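Equipment Planner, Automation (full time)
Flullside

Stoler is hiring a planner to run equipment purchasing for our manipulation lab. You will own the budget for grippers, cables, stands, tables and spare parts, and put together the request that goes to management each January.

The lab works with hand-held grippers now. Over the next budget year we plan to add robot arms, and we need someone to get quotes, compare lead times and work out what has to be ordered first.
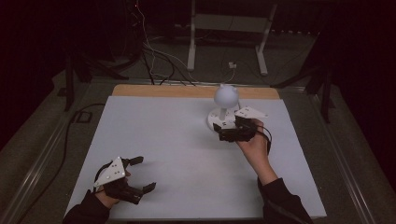

Table work with two hand-held grippers and marker plates.

What you will do:
Keep the parts list current (517 line items)
Get quotes from Wikström, Lolmont and other suppliers
Plan floor space and power for new stations
Approve orders up to $600 and prepare larger ones for sign-off

You should have purchasing experience in a lab or shop and be good with spreadsheets. Robotics experience helps but is not required. The job is on site, with a 7:30 a.m. start.

Send a resume and a short cover letter to Aslak Sæther, Room 157. Interviews are held on Mondays.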